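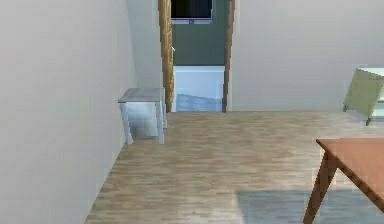 Warum äußern sich nichtreligiöse Personen in öffentlichen Ämtern so selten zu ihrer Weltanschauung?

Sie rechnen nach unseren Daten mit höheren Kosten, als die Wählerinnen und Wähler ihnen dann tatsächlich auferlegen. Diese Differenz zwischen erwarteter und gemessener Ablehnung ist der Gegenstand des folgenden Abschnitts.

4.2 Erwartete und gemessene Ablehnung

Die Befragung in Skumthorpe und Uddale wurde im Juli durchgeführt und am 1. August 2021 abgeschlossen. Angeschrieben wurden 1000 Haushalte, von denen 600 einen auswertbaren Fragebogen zurücksandten. Parallel dazu führten Rotich und Darwish 60 Leitfadeninterviews mit Personen, die auf kommunaler Ebene ein Mandat innehaben oder in den letzten zwei Wahlperioden kandidiert haben. Die Auswahl der beiden Orte wurde schon in Abschnitt 3 begründet und wird hier nicht wiederholt.

Im Fragebogen wurde den Teilnehmenden ein kurzer Lebenslauf einer Kandidatin vorgelegt. Der Lebenslauf war in allen Fassungen gleich, mit Ausnahme eines einzigen Satzes über die religiöse Bindung. In der ersten Fassung gehörte die Kandidatin einer Kirchengemeinde an, in der zweiten bezeichnete sie sich als nicht religiös, in der dritten fehlte der Satz. Danach sollte auf einer siebenstufigen Skala angegeben werden, ob man ihr das Amt zutraut und ob man sie wählen würde.

Abbildung 3: Zuschreibung der Vertrauenswürdigkeit und Wahlabsicht nach Fassung des Lebenslaufs, beide Orte zusammen.

Zwischen der ersten und der dritten Fassung besteht kein nennenswerter Unterschied. Die zweite Fassung wird bei der Vertrauenswürdigkeit etwas schlechter bewertet, bei der Wahlabsicht jedoch fast gleich. Dieses Ergebnis war für uns unerwartet, denn in der älteren Literatur werden die beiden Größen meistens gemeinsam behandelt. Wir schlagen deshalb vor, sie zu trennen. Man kann einer Person eine gewisse Zurückhaltung entgegenbringen und sie trotzdem wählen, besonders wenn ihre Positionen zu Schule, Verkehr und Gemeindesteuer bekannt sind.

Ein anderes Bild ergeben die Interviews. Die meisten Befragten gingen davon aus, dass ein offenes Bekenntnis zum Atheismus die Kandidatur beenden würde. Eine Mandatsträgerin aus Uddale formulierte es so: »Ich sage, dass ich die Kirche respektiere. Das stimmt auch. Weiter fragt man mich nicht, und ich bin froh darüber.« Mehrere Befragte berichteten, sie nähmen an Gottesdiensten zu öffentlichen Anlässen teil und empfänden dies als Teil des Amtes. Ein Konflikt mit der eigenen Überzeugung wurde dabei nur selten genannt.

Gachanja, wo wir auf eine frühere Erhebung von Nông und Kwok zurückgreifen konnten, dient als Vergleichsfall. Die dortige Stichprobe umfasst 223 Personen und ist mit unserer nur eingeschränkt vergleichbar, weil der Lebenslauf mündlich vorgetragen wurde. Die Richtung der Unterschiede ist dieselbe. Ihre Größe sollte man nicht interpretieren.

Bei der Kodierung der offenen Antworten haben wir das Schema Bimolley verwendet, das Hamann für Fragen der Weltanschauung angepasst hat. Schwierigkeiten bereitete die Kategorie »kulturell gebunden«. Darunter fallen Personen, die nicht an einen Gott glauben, aber kirchliche Feste feiern und ihre Kinder taufen lassen. Zwei Kodierende haben diese Antworten unabhängig voneinander eingeordnet und kamen häufig zu verschiedenen Ergebnissen. Wir haben in diesen Fällen die Selbstbezeichnung der Person übernommen, auch wenn sie den übrigen Antworten widersprach.

Zu beachten ist ferner, dass eine fiktive Kandidatin keinen Gegner hat. In einem wirklichen Wahlkampf könnte das fehlende Bekenntnis von anderer Seite zum Thema gemacht werden, und die hier gemessene geringe Ablehnung könnte dann wachsen. Mit unserem Design lässt sich diese Vermutung nicht prüfen. Die Aussagen der Interviewten enthalten dazu einzelne Hinweise, die in Abschnitt 4.3 behandelt werden.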